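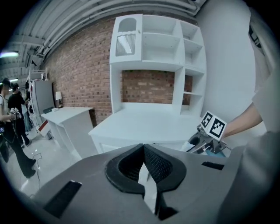 Aug 21, 2020. Desk corner, Drasby room

Went over the white hutch desk again. The Drarari plan says it will hold all our small stuff, and I doubt it. The two wide cubbies are fine for boxes. The narrow shelves on the right step down, so anything tall has to go somewhere else. The cabinet with the glass door looks nice and will end up full of manuals, same as in April.

Not sold on the gap under the shelves either. It shows a strip of brick wall and will collect pens.

Floor is worse than the desk. Black power cables in loops between the furniture, power strip just lying there. The Serari sheet calls this "temporary." We budgeted 300 for cable covers and I have yet to see one. 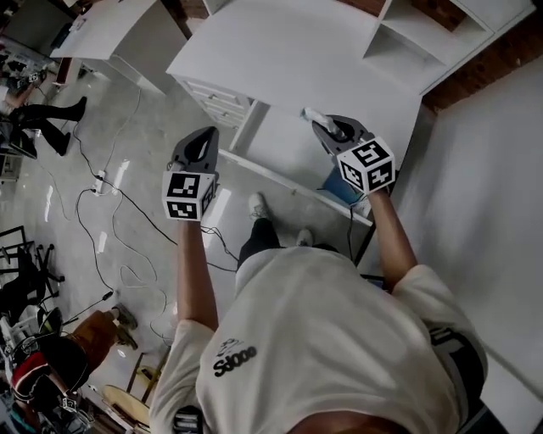 To do

Lift the power strip off the floor.
Pick one use for the drawers and stick to it.
Blue bin under the desk: keep, but move it if knees hit it.
Ask Shevchuk if 60 cm is really the shelf depth. I don't trust that number.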